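# Open Letters and Who Signs Them: Term Project Report

Lakmal Bandara
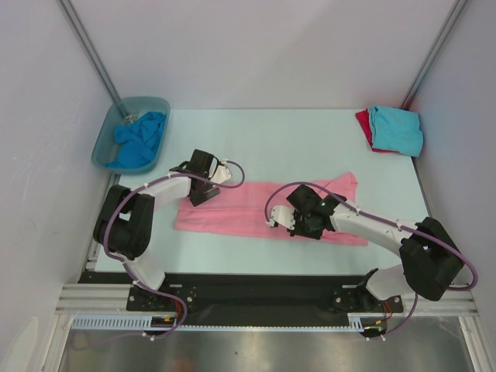
*Page last changed: Thursday, 4:15 pm (fixed two footnotes, new wording in Results)*

## Background

My project looks at open letters written by groups of authors in support of a writer who has been jailed, banned, or threatened. I wanted to know how these letters get made, who is asked to sign, and what happens to the list of names once the letter is in print.

I worked from the papers of the Nanayakkara Reading Circle, a small writers' group that kept its mail in folders by year. The circle took part in three letter campaigns. The longest was for the poet known as Larneo, whose second book was pulled from stores after a complaint to the local censor's office.

## Method

I read all the drafts I could find for the three letters and typed the signatures into a spreadsheet. There were 485 names in total. For each name I noted the trade given (novelist, translator, teacher, and so on) and whether the person had signed an earlier letter. I also interviewed 7 former members by phone. One asked me not to quote her, so I used her interview only to check dates.

Some signatures on the Larneo letter could not be read. I left these as blanks in the sheet and they are not in the total.

## Results

The Larneo letter went through 10 drafts. The first was addressed to the censor's office and was angry in tone. By the fifth it was addressed to the publisher, Setetti, and asked for the book to be put back on sale. The word "demand" was changed to "ask" in draft six and stayed that way.

Translators signed more often than any other group. Several members told me this was a matter of address books: the person collecting names was a translator and wrote to the people she knew.

The magazine *Skamine* printed the letter with a shortened list of names. Two members were still upset about this when I spoke to them. The full list exists only in the circle's folder.

## Problems

The replies from Setetti are missing. The folder has a cover sheet for them but no letters, so my account of the publisher's side comes from members' memories and should be read that way.

I had planned to compare the letters with newspaper coverage from the same months. I ran out of time after the August scans came back too faint to read. The spreadsheet and my interview notes are in the class folder under my last name.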